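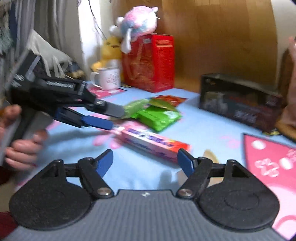

Phone drops from 15 percent to off, battery replaced in October

Posted by Lilibeth Agbayani, Nov 26, 2022
Viewed 298 times

I have a Danine phone, the smaller one with the plastic back, bought used. The battery was getting weak so I had it swapped at a repair counter in Indness in October. For the first two weeks it was fine. Now it gets down to 15 percent and shuts off with no warning. When I plug it in, it starts up again and says 9 or 10 percent right away, so it can't have been empty.

What I have tried so far:
Restarted it, many times.
Turned off location and background refresh for most apps.
Let it run flat and charged it to full overnight, twice.
Installed the latest system update. No change.

The battery screen in settings says health is "Good" but there is no percentage next to it like there was with the old battery. The shop says the part is a Baluyot replacement cell and that they tested it before I picked it up. They offered to look at it again but they want to keep it for three days and I need it for work.

It happens more when I'm using the camera or maps. If I just leave it on the table it will go down to 5 or 6 percent without shutting off. Is this a bad battery, or is the phone just reading it wrong? And is there a way to check at home before I hand it over?

Murdo Halliday
Member, 133 posts

Both are possible, but the camera and maps detail points to the battery or its connector. Those two draw a lot of power at once. A weak cell can't hold its voltage when that happens, and the phone shuts down to protect itself. Leave the same phone idle and it will go on a good while longer, as yours does.

You can check some of it at home without opening anything.

1. Charge to 100 and leave it on the charger for another hour.
2. Install a battery monitor app that shows voltage. Any of the free ones will do as long as it has a log.
3. Use the phone normally down to 30 percent, then open the camera and record video with the screen at full brightness.
4. Look at the voltage in the log while the video was running.

A small dip is normal. If it falls from 3.7 volts or so to under 3.3 as soon as the video starts and comes back up when you stop, the cell is poor or the connector isn't seated well. If the voltage stays steady and the phone still dies at 15, then the gauge is off. That can happen when the new cell's data doesn't match what the phone expects, and it would also fit with the missing health percentage, although plenty of replacement cells don't report that number anyway.

I would stop running it flat on purpose. Once is okay to reset the gauge. Doing it over and over just wears the cell.

Take a screenshot of the log and show it to the shop. Ask what the warranty on the part is and get the answer in writing. Reseating the connector is a short job, so ask if they can do that while you wait – three days is probably for their queue.

One more thing. If the back cover starts to lift or the screen looks raised on one side, stop using and charging it and take it in that day. A swollen battery is a different problem.

skoddale_220

same thing on mine, different brand. new battery fixed it. the cheap ones are all like that, get the original if you can find one

Lilibeth Agbayani

Thanks Murdo. I did the video test last night. It went from 3.71 to 3.24 in a few seconds and came back to 3.66 after I stopped recording. The cover is flat, no lifting that I can see. I sent the screenshot to the shop and they will reseat the connector while I wait, and put in another cell if that doesn't help. My old phone still turns on, so I'll carry that one as a backup until then.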